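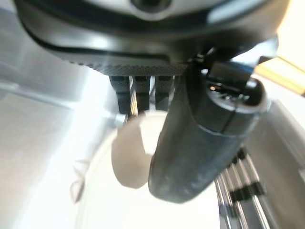 4. Launching from the trailer with the Tokbridge winch

Read this section fully before your first launch. It is for boats up to 680 kg with the engine mounted. For heavier boats, please use the two-line method in section 6.

Before you go down the ramp

1. Park in the preparation area, not on the ramp. Other people are waiting and you will need some minutes.
2. Put in the drain plug and turn it until it stops. Check it again with your hand.
3. Remove the rear tie-down straps. Leave the winch strap and the safety chain connected.
4. Tilt the engine up and lock it.
5. Disconnect the trailer lights from the car. Warm bulbs can break when they go in cold water.
6. Tie the bow line and the stern line, and hang the fenders on the dock side.

CAUTION: Do not release the safety chain on the slope. Many ramps are slippery below the water line, and a boat can slide from the rollers without any push.

On the ramp

7. Go backward slowly until the wheel hubs of the trailer are just under the water.
8. Set the parking brake, put the car in park, and place a chock behind each rear wheel.
9. Give the bow line to your helper. Then release the safety chain.
10. Turn the winch handle a little to take the load from the pawl, move the lever to OUT, and let the strap go out under control. Keep the handle in your hand all the time.
11. When the boat floats, unhook the strap and wind it back.

Note: The Tokbridge 700 has a friction brake. You will feel resistance in both directions. This is normal and should not be corrected with oil.

If the boat does not float off

The trailer is probably not deep enough. Hook the strap again, close the chain, remove the chocks, and go back by a very short distance. Do not pull the boat sideways with the stern line.
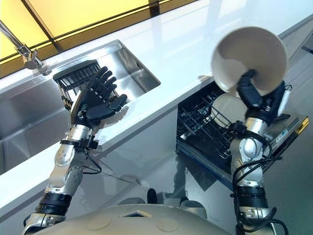

Garnet Morin wrote to us that on flat ramps it helped to wet the bunks before step 7, and that after this the boat came off with one light push. We agree, but only for carpet bunks. On rollers it makes no difference.

After the launch

12. Move the boat to the end of the dock and tie both lines.
13. Take away the chocks and drive up slowly, so that the water can run out of the trailer frame.
14. Rinse the winch strap with fresh water if you launched in the sea.

Check the strap for cuts every September, before winter storage.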